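19 June is not needed here – we open the workshop all year.

19th June
By the Gundport Robot Club

About Us

Gundport Robot Club is a student club at Rattanakul Technical School. We build, program and test robots which do the work of a house. Some clubs make robots for fighting or for football, and we like to watch them very much, but our members wanted a robot that can help a family at home. This idea is still the center of everything we do.

The club started in March with one table and one borrowed room. Today we have 21 members, from the first year to the last year of school. A new member does not need to know programming. Many of us came with no experience, and we learned from the older students and from our own mistakes, which were many.

Our main work is the project called Pruka. It is the name for our robot arm and also for the software that we write for it. The task for this season is laundry. The robot must take a piece of clothing from a basket, bring it to the washing machine and put it inside the drum. For a person this is very easy. For a robot, cloth is difficult, because it changes its shape each time when you touch it. A cup stays a cup, but a shirt can look like a hundred different things.

We teach the arm by examples. A student guides it through the task by hand, and the small camera near the gripper records everything. Until now we have recorded 2845 examples. Of these, 1118 are with the washing machine and the others are simple exercises, such as picking up a towel from a table. Every example is checked by a second student before we keep it. It is slow work – but we have learned that bad examples cost us more time later.

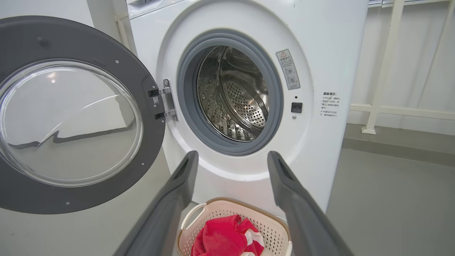
Laundry task: the gripper open in front of the washer, with the red garment in the basket.

The members work in small teams. One team takes care of the arm and the gripper fingers, another team writes the software, and a third team prepares the tasks and keeps the records. We change the teams each term, so that everybody can try different work. The record team is perhaps not the most popular at first, but several members asked to stay in it.

Each year we take part in the Dralwood Home Robot Contest. There the robot has to work in a room that it did not see before, and the judges choose the clothes. In our last contest we finished in the middle of the table. The arm was good at picking up, but too slow at the door of the machine, and we are now working on this part.

Students of Rattanakul can join at the beginning of each term. Please come to the workshop in Room 2165 after lessons and ask for a visitor card. Parents and younger brothers and sisters are also welcome to look at the work, if they stay behind the yellow line when the arm is moving.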